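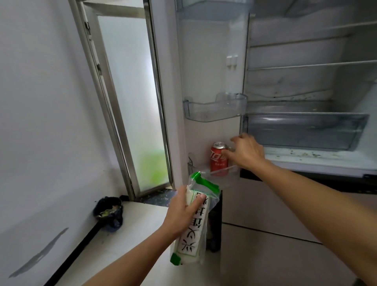 Wosora Groceries: putting the shopping away

README, last revised March 21, 2023

Welcome, and thank you for taking an interest in our little corner of the chore problem! Wosora Groceries is a collection of first-person recordings of people dealing with groceries in their own kitchens, put together by the Brumatside home robotics group with a lot of patient help from our friends at Vakholm. We started it in February, after one too many arguments over lunch about whether a machine could be trusted with the shopping yet. (Our short answer is no, but please read on.)

What is in it

The release has 50 sessions from 32 homes, all recorded from head height with both hands mostly in view. Sessions run about 3 minutes each. We asked people to work at their usual pace and in whatever order they liked, so you will find plenty of dithering, second thoughts and things being put down and picked up again, and we have left all of it in.
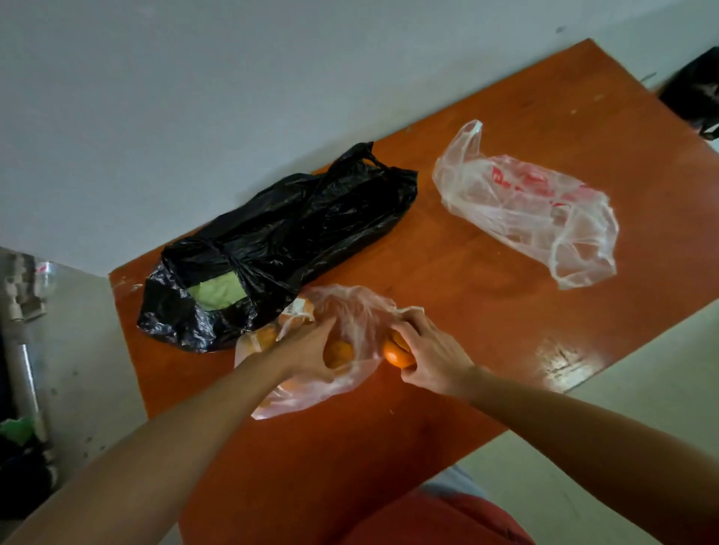 Thin plastic is where most of our own attempts come to grief. A bag changes shape every time it is touched, it hides part of what it holds, and it shines under a ceiling light in a way that depth sensors really dislike. Our two-armed test machine, Zhong, can lift a boxed item from a table to a shelf quite nicely – we were very proud the first time – but give it fruit in a produce bag and it will often pick up the film and leave the fruit behind. People sort this out with a pinch and a little tug, using both hands, and hardly look while they do it.

Labels

Each session comes with 2 files: the video and a plain text list of actions with start and end times. Verbs are kept simple (reach, hold, open, press, place). Where our labelers disagreed, we kept both versions, so please don't be alarmed by overlapping entries.
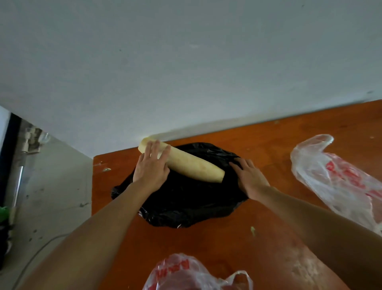
Long vegetables have their own tag, "long_item", as they need a different grip from round ones and Zhong tends to take them too near one end. Bags are tagged by color and by whether you can see through them.

Known gaps

Glass jars and eggs are rare. Left-handed people are too few, and we would love more of them. Please don't use the set to claim that a robot is ready for a real kitchen; ours still needs a person standing by with a hand on the stop button.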